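June, 2:15 pm. Drevard handheld gripper kit, trial unit, toilet cleaning tasks. Selma and Murdo on the second pair.

Finger pads grip the spray bottle well enough. Wrist bracket on the right unit needed retightening before lunch. 26 takes saved so far, 119 wanted before we answer Drevard.
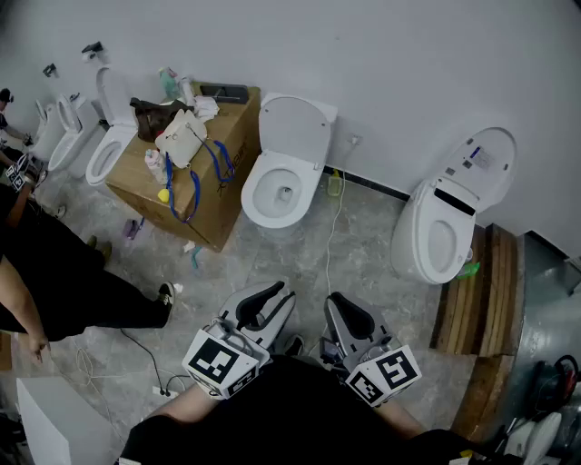
Quote is 3,000 for two pairs, spare pads extra. Velimir thinks the pads will wear out first. Ask Huguette whether the price includes marker cubes. Lid raising next, then wiping the rim.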